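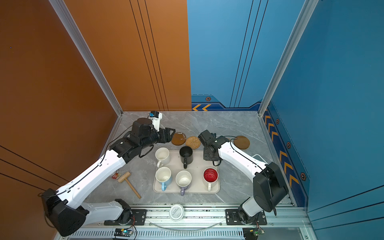

Feeling lonely at work: your questions

Is it normal to feel lonely when I'm around people all day?
Oh, very much so, and please don't be hard on yourself about it! Plenty of folks chat from morning to night and still go home feeling that they haven't really talked to anyone.

I'm shy. How do I even start?
Start small, and with one person (a whole room is a lot to ask of anybody). Say good morning, ask how the weekend went, and then, when you can, ask about the thing they told you last time.

What happens at a Ruddock listening circle?
We sit, we have tea, and whoever wants to talk gets to talk. Groups stop at 11 people, and you're welcome to just listen the whole evening.

When can I join?
New circles begin in September. Write to Takumi Hirose at Ruddock and he'll find you a spot.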